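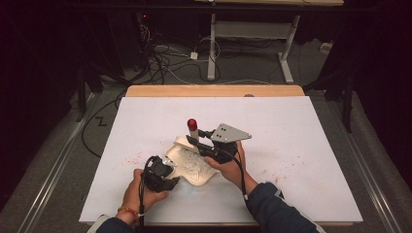

Teaching by hand, one squeeze at a time

I figured I'd be terrible at this, and I was! The folks at Grondex want robots to learn fiddly two-handed jobs, and their method skips the remote control completely. You just hold a pair of grippers yourself, one in each fist, and do the task over a big white board while everything gets recorded. Later, a learning program studies those runs and tries to copy them.

My first 3 attempts were a mess (the trigger takes a lighter touch than you'd think, and I kept pulling with my left when I meant to hold still). By try 18 I had a rhythm going, sort of like chopsticks.

The team at the Prondton lab told me they'd collected up to 500 demonstrations for one task, and that mixing in clumsy ones like mine helped the program recover from its own slips. I loved hearing that. What they still can't explain is why it does so much better when both hands start moving together, and they're running that test again in August.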